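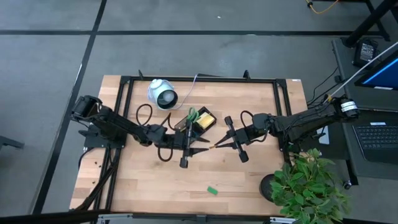 Costume workroom notebook, 5th March

Long day, and a good one, so I'm going to get it all down before I forget which dress was which. The Sora gown came in from Grondidcombe this morning, along with the two spares and the cape, and I've had the whole lot out on the rail since then. For anyone picking this up after me: Sora is the singer's summer holiday wardrobe, the set we're making for her magazine shoot and then for the first week of the tour, and the leopard print is only one piece of it. Please don't file everything under leopard the way I did in the last notebook. I spent most of a morning looking for a green wrap skirt because of that.

Fitting notes first. Shirley Lapointe stood in again (she is a saint, and very nearly the right height) and we pinned the gown on her in the shoes it will be worn with. The hem drops at the left side seam by more than I'd like. I thought at first it was the shoes, so we swapped them for the flat sandals and it dropped just the same. My guess is that the bias panel has relaxed on the hanger. It's going to hang overnight with the weights on, and I'll level it tomorrow once it has finished stretching. If anyone comes in early and sees it looking crooked, please leave it be!

The bodice is lovely. I let out the back darts a touch after the message from the stylist's office, who say she wants to be able to sit down to dinner in it and pick up her little boy without hearing anything pop. Fair enough — I'd want the same. There's still enough seam allowance to let it out once more, and I've left the basting in so we can change our minds.

Beading. There are 248 of the long glass drops on the order sheet for the neckline, and the supplier, Barta, sent 300, so we have 52 over for repairs. I'd like those to travel with the dress this time. Last April we had a string go on the red carpet piece right before the photographs, and I was sewing on buttons from my own coat. It looked fine in the pictures, and one of the gossip pages even called it a playful touch, but I aged a good deal that evening. Spares are in the small tin marked with a blue sticker.

I tried three threads for the drops:

Plain polyester, doubled. Easy to work with, but the edges of the glass rub at it. One drop came off after I'd shaken the test strip for a while.

The waxed nylon. Held well. Stiff, though, and the drops stick out a bit instead of hanging down the way they should.

Fokico's braided line, the one Amado Lacson keeps telling me about. Held well and hangs beautifully. Harder to knot, and I had to go down a needle size to get through the glass twice. I'm going with this one.

Amado gets to be pleased with himself about that, and he was, for most of lunch. He also had a good idea about the cape, which I'm writing down here so he gets the credit. The collar has been fighting us from the beginning. It stands up nicely when she's still and then flops forward as soon as the arms go up, and every photo anyone takes of her on a boat or a beach has her arms up. He suggests taking the stiffener out of the outer edge and putting it in the collar stand only. I basted a sample in scrap satin and it does behave better. I want to see it in the real fabric before I tell the stylist's office anything, as they do tend to run ahead and announce things.

The dye sample for the crop top is closer than the last one but still a little too pink next to the skirt. In the daylight by the window I could live with it. Under the lamps it went the color of canned salmon. I've cut a piece of each and stapled them to the inside back cover with the recipe. The next bath should go in for 22 minutes with half the red, and I'd like a second pair of eyes on it when it comes out, preferably Shirley's, who sees color better than I do and is kinder about it.

Still to do: level the Sora hem, unpick the cape collar, order more of the Fokico line (I've used up most of Amado's spool and he has noticed), and ring Grondidcombe about the missing garment bag — we were billed for four and I can only find three. Also the steamer is spitting again. I've descaled it and left it to drain by the sink, so please don't fill it until I've had another look.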